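Suturing a straight incision: notes for week 4
Luminița Preda

Welcome back! This is my favourite practical of the term, so please read these notes before you come in.

The curved needle does most of the work if you let it. Go in square to the tissue, then turn your wrist and follow the curve round. Pushing it straight only tears the edge. Take equal bites on both sides, and keep an eye on your thread, as a loose loop loves to catch on the next stitch.

Curved needle, thread and incision:

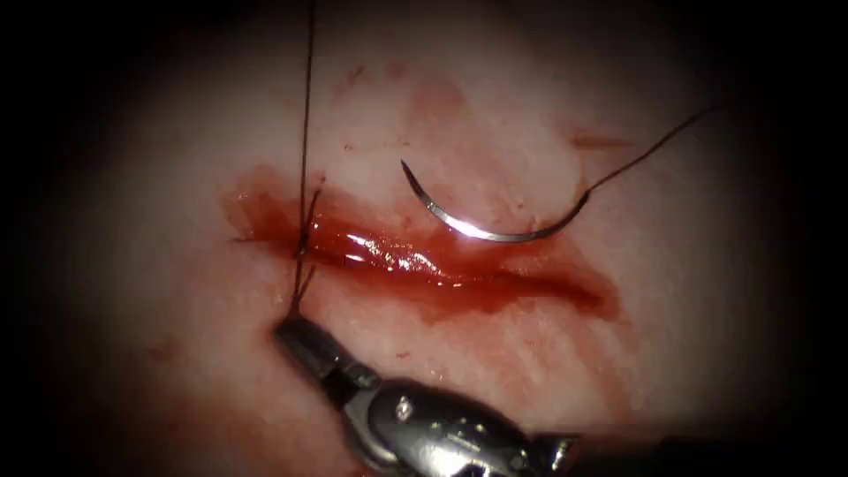
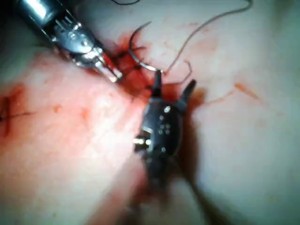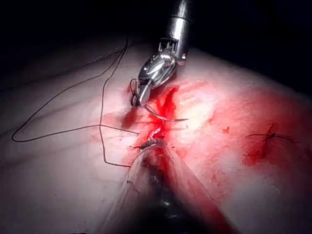
Knots come next. Practise the square knot at home with string until it feels dull, then do 20 more! Hafiz Hidayat has spare practice thread if you run out. Reading: the Erklow handout, first half only.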